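Worktop oiling, second coat
24 February 2021

The maple-coloured boards took 12 ml of oil each. Knots drink more.

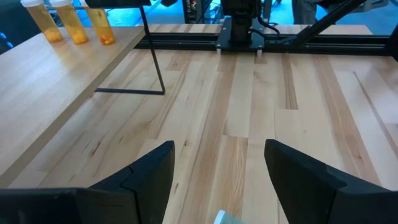
Bench top with the raised shelf, left.

I wipe along the grain and leave it 14 hours. Small things go back last.

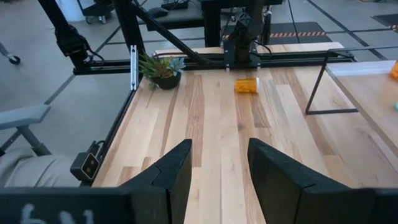
1 min read

An orange pill bottle rolls when laid on its side; the succulents in their black pot stay put. Cups are lighter still, and I stack them by colour.
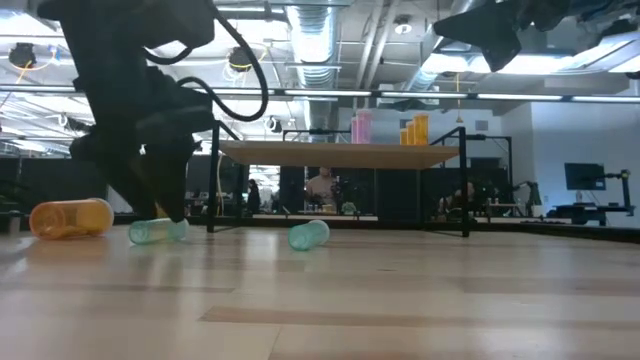 Can you oil over old varnish?
Sand it back first, or the oil sits on top and stays tacky.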